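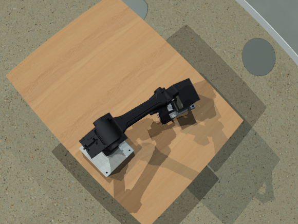
Finishing a tabletop with strong grain: oil or film?

Gatstead Woodworkers Board > Finishing

tealplane
Posted 6/20/20
I finally glued up the top for our dining table and I'm so happy with it! Big bold grain from one end to the other. I wiped it down with mineral spirits and just stood there grinning. Now I have to pick a finish. I have a can of Tekberg hardwax oil (used it on a shelf, loved it) but this thing will see spaghetti and homework every night. Two coats or three? Or skip oil completely?

mortise_mel
Oil, oil, oil! Three thin coats, buff between each. When it gets a ring you sand that one spot and wipe more on. Try that with poly.

Kindmont_Dad
Gotta disagree with mel. I oiled ours in May and the kids had it blotchy in 3 weeks. Stripped it, put on a wipe-on varnish, and it's great now. Grain still pops like crazy.

mortise_mel
3 weeks is barely cured, Dad. Were you letting them eat on it the first night? :)

Kindmont_Dad
...second night. Still say varnish.

shavings2205
Whichever you choose, do the underside too! I skipped mine and the top cupped over the winter. Also make a test board from your offcuts, sanded to the same grit as the top. The Bensaid pads are wonderful for this, they hardly clog.

tealplane
Great tip, I have a whole bucket of offcuts. Going to do oil on one and varnish on another and leave a wet coffee mug on both overnight. This is the fun part!

mortise_mel
Use red wine too. And post the results!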